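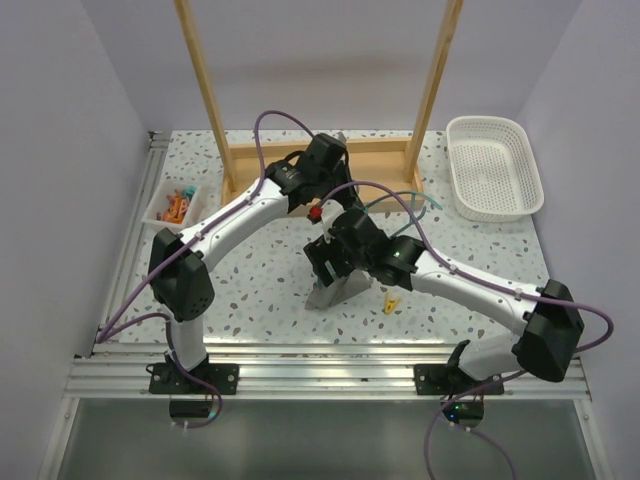
Small items are the slow part of any wash. Sheets and shirts go on the line in a few minutes, and then the bottom of the load is 38 minutes of socks, dishcloths and cleaning rags, most of which I used to drape over whatever had a free edge. A piece of gray fabric like the one near the wooden tray is a typical case. It is too limp to hold its own shape and it slides off a plain hanger as soon as a door opens. Since November I have been clipping all of it, and these are my notes so far.

The indoor line is a Lidgate ceiling rack with a load limit printed on the end cap that I have never come close to. It has four rails, 10 cm apart. That spacing is fine for trousers folded over once and poor for anything on a hanger, as adjacent hangers touch at the shoulders. I now use the first and third rails for hangers and leave the other two for flat items. Capacity drops on paper. In practice the load is dry by the next morning, which it was not before.

Clips are the part I have changed most often. My first set was wood, from a bag of mixed hardware, and the springs left rust marks on two pillowcases. The second set was a pack of 113 plastic ones from Nusum (the label said 120, and I did not write to them). I have lost nine so far, seven to snapped jaws and two to the gap behind the washer. Failures have all been at the pivot. Leaving them on the rail by the window seems to speed this up, so they go back in the bin after each load.
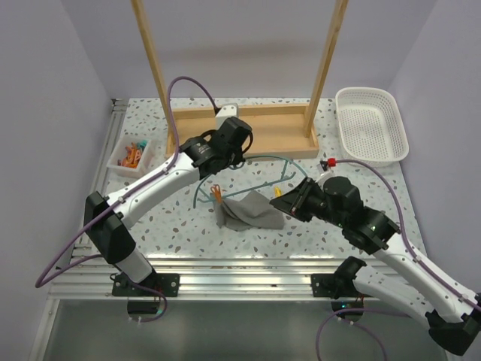

Photo: own picture, free to reuse with a link back

Orange clips are the general stock and live in the bin, with the teal ones gathered in one corner of it. Teal goes on anything that must not be tumble dried if I give up on the rack and use the machine. Yellow is a smaller size with a weaker spring, for knits and thin cloth. The colors are only a memory aid and any three would do.

The method for a cloth on a hanger is as follows. Lay the hanger flat on the table, with the lower bar toward you. Put the cloth below the bar, pull the upper edge over it by about a thumb's width, and clip one corner first. Smooth along the bar to the other corner and clip that. Two clips are enough for a dishcloth. A hand towel takes three, the third in the middle, or the center sags and dries last. Doing this flat takes less time than doing it with the hanger already on the rail, where the first clip pulls everything to one side while you look for the second.

Hangers with a straight lower bar work. Hangers with a molded grip strip on the bar do not, as the clip sits on the ridge and walks off. I have also tried the Marikar folding type, which has its own pegs on short chains. It holds more, but the chains tangle in storage and the pegs cannot be replaced singly. It is now used for socks only.

For carrying, I use a white plastic basket with perforations in the bottom and sides. The holes matter more than the volume. Damp things left in a solid tub for an hour pick up a smell that needs another rinse. The rim should be thick enough to hold with one hand, and the corners rounded, or it catches on the door frame (mine has the dents from the previous basket).

Two things are still open. The first is the middle rail problem: I would like a spacer that fixes hangers at a set distance, and the only one I have found is made by Clornuneo for closet poles, with a bore too wide for the rack. A strip of bicycle inner tube may close the difference. The second is drying time for the thicker cleaning cloths, which are still damp at the fold on Sunday evening if they go up after lunch. I will try them with the fold opened out and a clip on each side, and add the times to this post.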